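Pellham Household Help – Community Questions
Storage and Packing
March 2020

Packing small keepsakes and keychains in a reused carton

Posted by Ninness

I am preparing a number of small personal items for storage during a change of residence. They include keychains, resin charms, badges and a few toy figures. I have been sorting them on the bed and placing them in a reused shipping carton from which the flaps have been removed. I would appreciate guidance on whether such a carton is acceptable, and on how resin pieces should be kept apart from items with metal parts. The carton will remain in a closet until October.

Reply from Ruangrit

A carton without flaps may be used for sorting, but it should not be used for long-term storage. Dust will enter, and nothing can be stacked on it safely. The contents should be transferred to a box with a complete lid once sorting is finished.

Resin keychains scratch easily. Each piece should be wrapped separately in soft tissue, with the metal ring folded away from the face of the block and wrapped on its own. Small charms attached to the chain should be secured in the same manner. A blanket is a suitable surface for this work, as small items dropped on it are unlikely to chip.

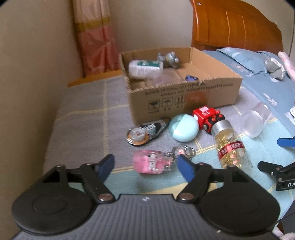 Should bottles be packed in the same box as keychains and toy figures?

Bottles should be packed separately, standing upright, with the caps tightened and each bottle placed in a sealed bag. A leak can stain fabric and paper and may cloud clear resin.

Handling marks on a reused carton deserve attention as well. The broken glass symbol indicates fragile contents, the umbrella indicates that the carton is to be kept dry, and the upward arrows show which way it should stand. If these marks no longer apply to what is inside, they should be covered – movers will otherwise treat the box according to the printing.

Reply from Skulitz

I use sandwich bags. One bag per keychain, squeeze the air out, done. My collection is nearly 300 pieces and the only ones that were damaged were the ones I left loose in a drawer.

I would not leave soft plastic toys pressed against resin for months. Mine stuck together and left a mark that did not come off. Tissue between them is enough.

Also write the contents on the side of the box and not only on the top, or you will be moving everything else to read it.

Status of this topic: open to further replies. Members are asked to keep replies to 2,000 characters or fewer.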